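Sqalli Tabletop
Planar pushing control and perception package

Overview
Sqalli Tabletop is a software package for robot arms that move loose parts across a flat work surface by pushing them with a single rod-shaped tool. It takes one fixed color camera as input and sends Cartesian velocity targets to the arm controller as output. It runs on an ordinary Linux workstation and does not need a depth sensor, a force sensor or printed markers on the parts.

The package is made and supported by Rullthorpe. It is sold as a site license with source code for everything except the contact solver, which ships as a compiled library.

What is included
Sqalli Tabletop is made up of four programs that start from one launch file. Each can be run alone for testing.

Perception node. Finds the parts on the board and reports a position, a heading, a color class and a shape class for each. Two parts that touch are reported as two parts with a contact flag between them. Parts with rotational symmetry are reported with a heading range in place of a single value, so a cylinder never forces the planner to turn it.

Push planner. Takes a goal written in the goal language (see below) and returns a list of pushes. A push has a start point, a direction, a length and a speed. The planner replans after every push by default. Replanning during a push can be turned on per job.

Motion server. Turns pushes into tool motion at constant height above the surface. It handles approach, contact, travel and retreat, and keeps the tool out of zones marked as closed. Travel between pushes can be done at working height, around the parts, or at clearance height, over them. The first is smoother on arms with a slow vertical axis.

Session recorder. Writes camera images, joint states, planner output and operator commands to one log with a shared clock. Logs can be replayed through the perception node or the planner without an arm attached.

Goal language
Goals are written as short text statements. They can be typed in the console, loaded from a file or sent over a socket by another program.

separate red star from red cylinder
move yellow heart to left of blue cube
group by color
bring green star to center
line up all along far edge

Statements are checked against the current part list before planning starts. If a statement names a part that is not on the board, the planner stops and returns the name it could not match. It does not pick the nearest one. Position words such as left, right, near and far are taken from the camera side unless the job file sets another reference.

Free-form language is outside the scope of this package. Users who want to attach their own language model can send its output to the socket, provided that it follows the grammar. A grammar file is supplied for constrained decoding.

Perception in detail
The segmenter works on color first and outline second. It copes well with wood grain, seams and small changes in board tone, all of which are treated as background after the setup capture. Soft shadows are removed in a separate pass. Hard shadows from a single bright lamp are a known problem – use two diffuse sources where possible.

The tool itself is masked out of each image from the known arm pose. When the tool hides part of a block, the node holds the last good outline and lowers the confidence value. The planner will not start a new push on a part below the confidence limit. The usual cure is a retreat move, which the motion server can make on its own if the option retreat_to_look is on.

Parts that share a color with the surface around the board are not a problem as long as the board mask has been set. Anything outside the mask is ignored, including pegboard holes and bolt heads.

The shape library holds 2,888 labeled outlines and can be extended. A new shape needs a short capture session with the part turned by hand through a full circle. Training runs on the workstation and does not send images off site.

Contact model
Pushing is hard to predict over long distances. Friction varies over the surface and the part turns when the tool is off center. The contact solver therefore works with short pushes and treats the predicted result as a spread of poses. It prefers pushes with a narrow spread even when they are longer in total.

For two parts in contact, the solver looks for a push line that passes between their centers. If it finds none, it moves the pair as one body to open space and tries again from another side. This behavior can be limited with max_pair_moves. The default value is 2.

Triangular parts are the hardest to keep on heading. The solver will use a flat side if it can reach one.

Setup
1. Fix the work surface. Any slip between the board and its base shows up as drift in the perception output.
2. Mount the camera so that all four corners of the board are in view with the arm at its park pose.
3. Run board_setup and click the corners in the order shown in the console.
4. Touch the tool to each corner when asked. The program solves for the board plane and stores it.
5. Set the working height. The tool tip should clear the board without riding over the lowest part.
6. Run push_check with one cylinder on an otherwise clear board. The check makes 7 pushes and prints the difference between predicted and measured positions.

Setup takes about 2 hours the first time. If only the camera has moved, repeat step 3 and run push_check again.

Reference layout
The layout used for the default job files is a maple board on blue pegboard, with eight blocks in four colors. Blue has a cube and a triangular prism, yellow has a hexagonal prism and a heart, and red and green each have a star and a cylinder. The job file pairs_start expects the red star against the red cylinder and the green star against the green cylinder, with the tool near the yellow hexagon at the far edge.
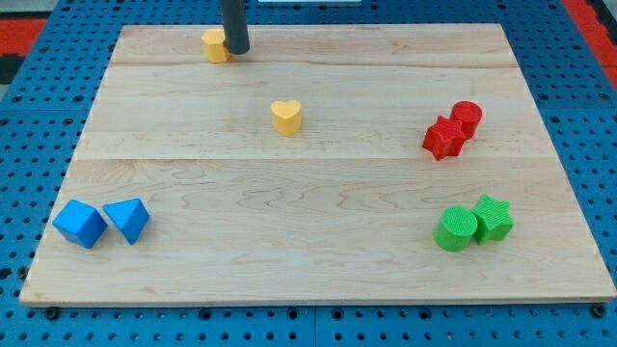 Jérémie Tanguy writes that in his cell the separate command worked on star and cylinder pairs from the first day, but that group by color took far more pushes than he expected until he raised the cost for passing between two groups. He asks for that cost to be exposed in the console as well as in the job file.

The setting is named group_crossing_cost. Console access was added in release Tunberg, and the value is now written to the session log with every plan.

Release notes, Tunberg (2021-01-30)
– Console access to planner costs.
– Heading range for hexagonal parts corrected. It was reported as a single value in the December release.
– Recorder no longer drops the first image after a pause.
– New statement: line up all along [edge].
– Motion server now rejects a working height below the stored board plane.

Requirements
Arm: six or more axes with a streaming Cartesian interface. Position-only interfaces work with reduced push speed.
Tool: a rigid rod with a rounded tip, mounted vertical to the board. Enter the tip diameter in the tool file.
Camera: global shutter, color, fixed mount. Wrist cameras are not supported.
Surface: flat and matte, light or medium tone.
Parts: rigid or firm foam, flat underneath, one solid color each. Mixed-color parts need a custom class.

Limits
The package does not lift, stack or flip parts. It does not detect people in the workspace and is not a safety system. Parts that fall from the board are dropped from the part list and have to be put back by hand, after which the running job resumes on the resume command.

Ordering and support
The site license covers all workstations at one address. Support includes updates and log review by the Rullthorpe team. When sending a log, include the board file and the tool file from the same session – a log cannot be replayed correctly without them. On-site setup and operator training are available through the Laltodthorpe office.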